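Can a robot learn to plug in a cable just by looking?
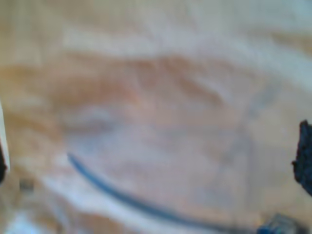

A team at a lab called Liria says its robot can. The robot is named Torkar, and the team says it has learned to pick up a cable and plug it in, using nothing but pictures. That is a big claim, so let's poke it a bit. To Torkar, a picture is only a big grid of numbers, one lot for every tiny dot of colour. Suppose it gets a very blurry one, with a thin blue cable curving over pale wood. You can find the cable straight away, and you can probably tell that the blue lump near its lower end might be a plug. The computer has to work out which dots are "cable" and which are "table", and a blurry edge makes that much harder.

How did they teach it?

Nobody wrote Torkar a list of rules. A person moved the robot's arm through the job again and again, and the computer saved what the camera saw and how the arm moved. Each go is called a demonstration. Torkar had 900 of them. Then a program named Provulari looked for patterns, a bit like you might learn a dance by copying someone who already knows it.

Would you need 900 goes to learn to plug in a cable? I doubt it. A toddler gets there with far fewer (please don't let one try).

What did they find?

After the training came the test. Torkar had 500 tries at plugging in the cable, and the team wrote down how many worked. With sharp pictures it did well. With blurry ones it got it right only 45 times out of every 100.

Is that good? It depends who you ask. The team was pleased, as an older program did worse. But think about a light switch that worked 45 times out of 100. You would want a new switch.

Questions a fussy scientist would ask

Was it always the same cable? Yes, it was. So we don't know what Torkar would do with a red one, or a fat one, or one tied in a knot.

Was it always the same table? Yes again. Pale wood and a blue cable are quite different colours, and that could be a big help. Put a brown cable on a brown table and the job may get much harder. The team didn't try it.

Has anyone else checked? A second lab, Sarmiento, has started to. They are doing 1525 tries with their own robot and their own table, and they haven't finished yet. When two labs get the same answer, we can trust it more. Until then I would say Torkar can plug in one kind of cable, on one kind of table, some of the time. That is still clever – it just isn't what "our robot can plug in cables" sounds like.

Try it yourself

Lay a piece of string on a table in a wiggly line. Half close your eyes until everything goes fuzzy, then try to pick up one end between your finger and thumb. Do it ten times and write down how often you get it first go. Then swap to string that is nearly the same colour as the table and do ten more.

Keep both scores, even if one of them is rubbish. Scientists have to do that too.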